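Does a declared innings total carry into the tie-break? (two-day cricket)
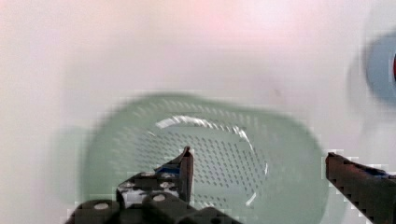
We play in the Adov two-day league. Side A made 326 all out. Side B declared at 177 for 4 after rain, then the second innings was abandoned. The Lilik scoring app awards first-innings points to Side A. Our captain says a declaration counts as a completed innings, so that is correct. Their scorer says no first-innings points are due if fewer than 25 overs were faced. Which is it?

nanayakkara_end
A declaration closes the innings. The Laws are clear on that, and the total stands as made. First-innings points are not in the Laws at all. They come from the playing conditions of your league, so look for a minimum overs clause there. If there is one, check whether it refers to overs bowled or overs available. The two give different results in a rain-affected match.

Litosel
App is wrong half the time, ignore it

legbye_1827
Agree with the first reply. In addition, the app applies its default rules unless the league administrator has loaded local ones. Open the match settings and see if "minimum overs" is blank. Ours was blank until August and three results had to be amended. The paper scorebook took precedence in each case.

Contact us | Terms of use | Back to top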